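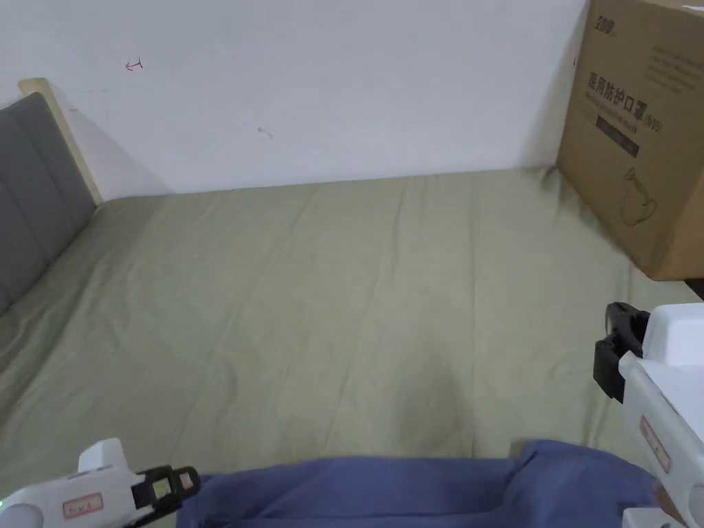
Wednesday, February 12, 2025

Nastuvis notebook, bed station

Long day, mostly good, writing it up before I forget the bits that matter. 46 takes logged, the blue cloth again for all of them. I haven't looked at every one yet so don't quote me on how many are usable.

First, the meeting with Binska, which ate the morning. For anyone reading who wasn't on the call: Binska does the room cleaning for the Fankhauser residences, and the people who do that work are the people who have been in here holding the grippers. We had been treating them as operators. They are cleaners on loan, they go back to rooms on Monday, and the whole conversation with Binska was about what the loan is doing to the rota. The answer is that it's making a mess of it. When two people are in here with us, somebody else picks up their rooms, and the somebody else was never asked. I'd like to say I had thought of that before the call. I hadn't!

What we agreed for now: nobody gets pulled mid-shift, lab days go on the rota the week before like any other work, and Binska sends us the list instead of us ringing round. Also the time gets paid at the full rate including the walk over. That last one was already supposed to be happening and apparently wasn't for everybody, so I'm chasing our side tomorrow first thing.

The other thing they raised was the 500 takes target for March. I'd put that number on the whiteboard months ago, as a planning number for us, and it had somehow wandered into their shift briefing as something the cleaners were being measured on. I've rubbed it off the board. If you need it, it's on the planning sheet where it should have stayed. 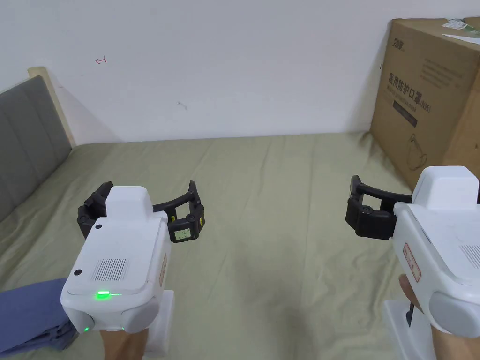

Folding habits are where I learned the most today. I went in with our written fold procedure (four steps, my own work, quite proud of it) and the cleaner on the afternoon session read it, said fine, and then did something else completely. She holds the two grippers well apart with a good stretch of sheet between them, and she parks the folded cloth down at the left corner, practically under the left gripper, so the middle of the bed stays clear while she squares herself up. I asked why the left and she said that's where the cart is. There is no cart in here, of course. She has worked beds with the cart on her left for so long that the cloth just goes there. So the data has a cart in it, in a way, and my procedure doesn't.

I went back and forth on whether to correct this. If everyone puts the finished item in a different spot then the policy has a harder time of it, and Jivel (who are doing the training side) will come back to us with the same complaint as last time. On the other hand the entire pitch to Fankhauser was that we'd learn from people who do the job. For now: leave the placement alone, write down which side each person uses, sort it out at labeling. I've added a column.

Notes on the hands and arms, copied from my scribbles:

Wrists. Two people mentioned it without my asking. The weight is all out past the grip, and keeping it up over a bed is a different sort of tired from making one. One of them said she would rather strip rooms all day, and she wasn't joking. We had breaks down as optional. They're going in as fixed from tomorrow, at the end of every block, and the block gets shorter. I don't want to be the person who gave a cleaner a sore wrist so that a machine could learn to spare her one.

Trigger finger. Nobody complained today, but I saw a couple of people shaking their hands out between takes. Ask properly next time, one at a time, away from the station.

Leaning. The far side of the bed against the wall is a stretch for anyone shorter than me. In a real room you'd drag the bed out or put a knee on it. I'd been telling people not to put a knee on it, for the sake of the sheet, and then the recordings show everyone avoiding the far side, and guess whose fault that is. Knees are now allowed. I may pull the whole bed out from the wall and see if I like the result.

Sheet. I had the idea that we should smooth it between takes and got gently laughed at. It's a bed, it creases. I'm going to leave it creased unless it bunches up badly enough to catch.

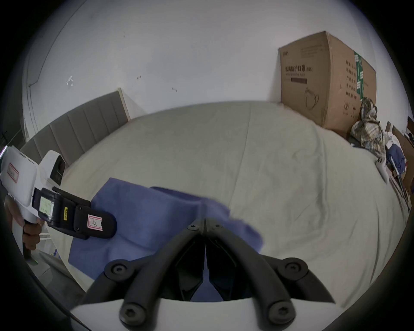

Blue cloth seen from one gripper, with the other one held in on the left.

Looking at the gripper view on the big monitor was useful for a reason I didn't plan on. I'd pulled up a take to check the jaws and a couple of the Binska people came over to see, and that turned into the best half hour of the day. Up to then I think the cameras had been a sore point. You're asked to come in and do your ordinary work with cameras on it, by a company that has told your employer it can do part of that work by machine – who wouldn't wonder what's being watched? What the gripper sees is mostly its own black fingers and a lot of bed. They could see how much of the picture was cloth and wall and cardboard box. They could also see that a hand gets into it, and one of them asked straight out whether anyone could tell it was hers. I said I didn't think so but that I'd been surprised before, and that rings and tattoos would be a giveaway. We ended up agreeing on three things: they can look at any take from their own session on the same day, they can ask for one to be deleted and don't have to say why, and Binska management doesn't get the raw recordings at all. The last one needs signing off by people above me. I'm writing it here so there's a record that I said it out loud to the people it concerns.

I should have shown them the monitor on day one. It costs nothing and I was just busy.

Then the big question, which somebody always asks while winding a cable or putting their coat on, never in the meeting. What happens to the job? I gave the answer I have, which is that the Fankhauser plan is for the machine to do the folding of small items (cloths, towels, maybe pillowcases later) in the linen room overnight, and nothing in the guest rooms. The beds we're using for recording are a handy flat surface at a height people are used to. I could tell that wasn't obvious to anybody in the room except me. If you're recorded at a bed you assume the thing is coming for the beds! I'll get a plain page written that says what the system is meant to do and what it isn't, and I want it checked by Binska before it goes up.

And still, it's not nothing. Linen room folding is the sitting-down job. It's where people go when a knee is bad or they're back from having a baby, and if the machine takes the small items then that shift gets thinner. I had it down in the project plan as "low-value repetitive task." One of the older hands told me the linen room is the only place in the building where you can have a conversation. I don't have an answer for that and it isn't in our budget lines, but it belongs in the notes to Fankhauser in those words, and I've put it in the draft.

What they'd like automated, when I asked (should have asked a long time ago): duvet covers, every single one of them said duvet covers. Carrying wet linen down the back stairs. The form you fill in when a room isn't ready. That last one isn't even a robot problem, somebody could fix it in an afternoon.

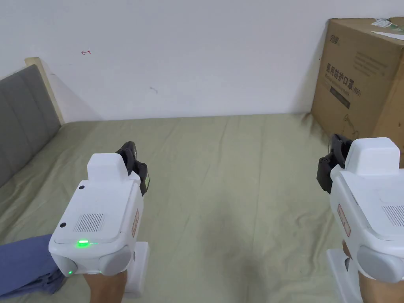
I've promised to bring the form up with Fankhauser separately. It has nothing to do with Nastuvis, but if it gets fixed then at least something useful came out of us being around this winter.

Odds and ends on the technical side, shorter because I'm tired:

The start and stop of each take is still too vague. People begin when they feel ready, some of them with the cloth already moving. I tried having them hold still over the bare part of the sheet before reaching in and it felt stiff for the first few and then fine. Keep that. Same at the end, hands open, hold, stop.

Jivel want more failures in the set, dropped corners and second tries. Our people hate leaving a bad fold in. Professional pride, and I understand it, but they've been asking me to scrap takes that are exactly what Jivel is after. I explained it as "show it how you fix one" and that went over much better than "we need mistakes." Use the first wording from now on, please, everyone.

Labels on the grippers: keep left and right straight when you put them away. I know the stickers are there. I know people can read. Check anyhow.

The scuffs on the wall behind the bed and the red arrow can stay for now. Don't clean or paint halfway through a set.

To do:
Full rate and walking time, chase our payroll.
Page on what the system is for, draft to Binska.
Fixed breaks and shorter blocks, change the session sheet.
Ask about hands and wrists individually.
Rewrite the fold procedure with the afternoon cleaner, on paid time, and put her down as coauthor if she wants it.
Bed away from the wall, try it at one session before deciding.
Send Jivel the new placement column with a note on why it's there.

Somebody left half a lemon cake in the kitchen with our name on it. If there's any left tomorrow it goes to the morning session first.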